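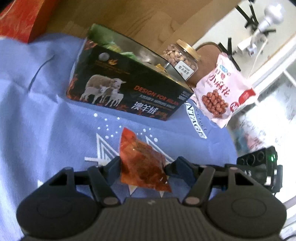 *Clarkero hand tool holding a small orange-red packet, snack set.*

# Clarkero snack set

Recordings made with the Clarkero hand-held gripper, a two-finger tool built in the shared workshop at Arngate. The set covers picking up small packaged food and putting it into or taking it out of open boxes. Maintained by Ysaline Jacquet. Hardware by Senad Milošević.

Last edited September 24, 2026.

## Contents

- `clips/` 1702 short recordings
- `stills/` 1000 single pictures, no motion data
- `calib/` lens calibration, redone in June after the mount was reprinted
- `notes.csv` one row per clip: operator, surface, object type, comments

Object types are `packet`, `bag`, `box`, `jar` and `other`. Crinkled plastic goes under `packet` if it fits between the fingertips, otherwise `bag`. Text on packaging is in Chinese and English and has not been transcribed.

## Hardware

Both fingers are black, on pivot pins, and close toward the middle. Print files are in the Cidex repo, along with the wiring sheet. The pins want a drop of light oil when the fingers start to drag. Don't oil the pads.

If a finger comes back from a print job warped, print it again flat. Sanding changes the tip gap and the calibration no longer holds.

## Known problems

- Shiny plastic gives bright spots that confuse the tip tracker. Affected rows have `glare` in the comments.
- Soft cloth surfaces shift when an object is dragged. Use the `hard` subset if you need a fixed table plane.
- Clip 2820 has a bad clock and should be skipped. Numbering has gaps where takes were deleted.
- `stills/` has 12 duplicates left over from the old Caron export. Senad has a script for this, not merged yet.

## Use

Free for study and hobby builds. Ask Ysaline before reposting the clips.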